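Tea, Coffee and the Three O'Clock Slump

Tuesday, April 24, 2018

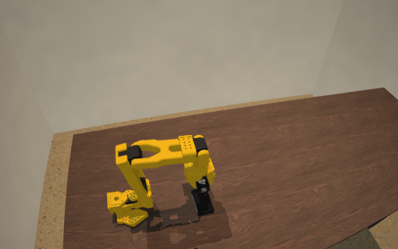 How late in the day can you drink coffee and still sleep properly?

Earlier than you'd like, and it depends on you more than on the coffee. I stop at lunchtime these days and I resent it daily.

I used to be one of those people who had an espresso after dinner and went straight to bed. I was unbearable about it. I would say things like "it doesn't affect me" while other adults at the table asked for peppermint tea, and I believed I had a superior liver. Then, last November, I started waking in the small hours and lying there composing emails to the council about the bins on Burkeck Road.

My first theory was the mattress. My second was stress, which is always a good theory because it can't be checked and other people are nice to you about it. The third came from Flora Nisbet, who has been my friend for 23 years and has never once let me keep a theory I was enjoying. She asked what I drank in a day. I said a couple of coffees. She asked me to write it down.

So I did, for a week, on the back of a gas bill. I won't reproduce the whole thing. Monday alone had five mugs on it, plus a cola, plus a bar of dark chocolate that I hadn't thought of as a drink and which Flora said counted anyway.

Caffeine hangs about, you see. Hours after the cup is washed up, a fair share of it is still going round, and how long it takes to clear varies a good deal from person to person. It can change as you get older too, or with certain medicines, and in pregnancy it slows right down. If you take anything regularly, ask the pharmacist. Mine is called Chanida Sriwong and she was far more interested in my gas bill than I'd expected anyone to be.

I had assumed that falling asleep meant I was fine. She pointed out that dropping off and staying off are two separate skills. I could do the first one on a park bench. It was the second I'd lost.

Her advice was to cut down gradually, because stopping dead gives a lot of people a headache. I stopped dead, and had a headache for 2 days. I also snapped at a man in Basendale garden centre over a tray of lobelia, and if he is reading this, you were in the right about the queue.

After that I did it her way. One mug fewer every few days, the last one creeping back from four o'clock to three, then two, and finally noon. I tried decaf in the afternoons, and have views. The Mosquera one from the deli is drinkable. The supermarket one tastes like a cardigan. Decaf still has a little caffeine in it, by the way – not much, but it's worth knowing if you were planning on eight cups of the stuff.

Tea I have kept, in the mornings, because I am not made of stone.

As for the slump at three, it still turns up. I've been going for a walk round the block instead, which works slightly less well than a flat white and costs nothing. Some days I eat an apple and feel sorry for myself. The waking up has mostly gone, apart from the odd night when I've had wine, and Flora has started asking questions about that as well.

The bins haven't been sorted out either. I've gone back to emailing about them in daylight.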